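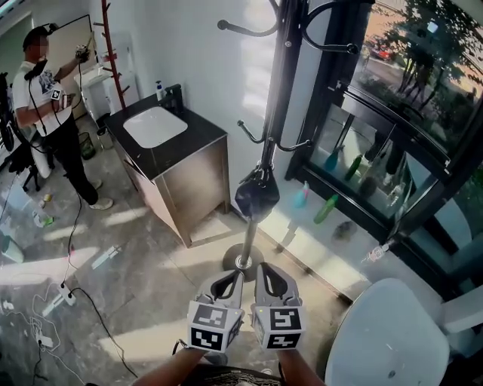

1. Vormachen von Hand

Handgreifer statt Fernsteuerung: Bewegung kommt direkt vom Menschen, Greifer zeichnet mit. Aufgabe im Praktikum: Sachen an den Garderobenständer hängen. Marker an den Fingern immer frei lassen, Ärmel hoch!
Pro Gruppe 111 Durchgänge, davon 19 nur zum Testen zurücklegen (nicht mittrainieren).
Stoff ist schwierig: verformt sich, verdeckt die Sicht der Greiferkamera. In der Handkamera füllt ein dunkelblaues Stück Stoff schnell die Bildmitte. Deshalb Kopfkamera dazunehmen.

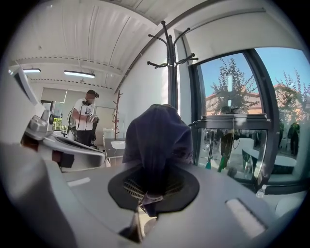 2. Fernsteuerung zum Vergleich

Skript Väisänen, Kap. 3. Vorteil: Kinematik passt von Anfang an. Nachteil: langsam, kaum Gefühl für Kräfte, Einarbeitung nötig. Fragen dazu an Elsa Suominen.

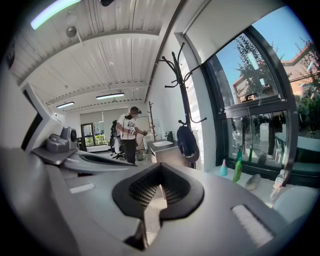 Auswertung: Startlage bei jedem Durchgang etwas ändern, sonst lernt das Modell nur eine einzige Bahn. Auch das Ziel variieren, also obere und untere Haken. Der dunkelblaue Hut hängt an einem der unteren, solche Endlagen bitte im Protokol mit Hakenhöhe notieren. Abgabe 18. Apr. 2025, 2 Seiten reichen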